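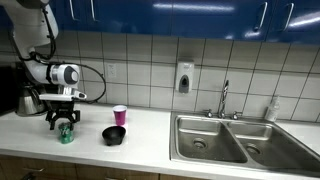 My mother-in-law asked me over dinner when she could have a robot that does the dishes, and I said she already owns one, it's under the counter and it's made by Rambridge. She did not find this helpful. What she meant, of course, was a robot that does the part before the dishwasher: walks up to the mess, decides what is trash and what is not, and deals with it. I have been reading about this for the better part of a year and my answer is still a shrug. Take a green soda can standing on a white counter, with a black gripper hanging over it, fingers spread. To you or me that is half a second of work, done while talking on the phone. To the arm it is a small research program. Where is the can, exactly? How hard do you squeeze something that is either full or feather-light and looks the same both ways? And the can is the easy one. There's a magenta cup on the same counter, and a little black bowl, and each of those wants its own kind of grab.

I used to work in a plant in Fomton that put lids on jars, so I'm not coming to this as a total outsider. We had a robot arm, and it was magnificent. It moved jars from one belt to another all day and never once asked about overtime. It could do this because every jar was the same jar, in the same spot, facing the same way, and if one showed up tipped over, the whole line stopped and a man named Mojtaba Ghasemi came over and stood it up with his finger. I think about that finger a lot. The arm cost more than my house and the finger was what kept it running.

A kitchen is nothing but tipped-over jars. My own sink has held, in the past week, a cheese grater, a sock, and a pan I was "soaking" in the sense that I was hoping my wife would get to it first. No engineer planned for the sock.

People do send me videos. Somebody at Lernico has one making the rounds where an arm clears a table, and it's lovely to watch until you notice the clock in the corner running at eight times normal speed. Slow it down and you could read a decent magazine between the first plate and the second. I don't say this to be mean. Slow and correct is fine with me, I'd happily let the thing work all night while I'm asleep. What worries me is slow and mostly correct. If it handles 200 glasses and drops one, that sounds like a great score, and in our house it means broken glass on the floor a few times a month. My kids have a worse average but they at least yell when it happens.

Mazandarani, who reads this blog and argues with me by email, says I'm grading the machines on the wrong test. His view is that nobody needs one robot for the whole kitchen, you need a better kitchen. Put everything in its place, buy one kind of cup, and the arm will cope. He may be right! But then I have to live in the jar plant, and I left the jar plant.

He also says floor vacuums proved me wrong already. We have one. It is a good little worker and I spend ten minutes picking things up off the carpet so that it can clean the carpet. Same finger, different jar.

So what did I tell my mother-in-law? I told her to ask me again in September. She wrote it on the calendar.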